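Zu Besuch bei Drusela: Tag der offenen Tür in der Rechnerwerkstatt
30/07/2021

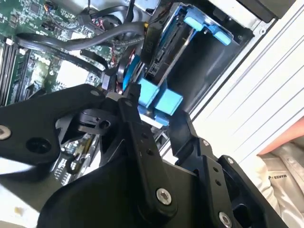
Offenes Gehäuse mit Festplatte im Laufwerkskäfig, blaue Laschen

Was für ein Nachmittag! Bei Drusela in Calow werden alte Desktop-PCs zerlegt, und man darf ganz nah ran. Am meisten haben mich die Laufwerkskäfige begeistert (diese knallblauen Kunststofflaschen!), daneben grüne Platine, schwarze Speichersteckplätze, dicke Kabelschlaufen. 500 Geräte stehen noch im Lager. Die Führung kostet 10 Euro, Kaffee inklusive – ich fahre im Januar wieder hin!

20 Kommentare · 3.863 Mal geteilt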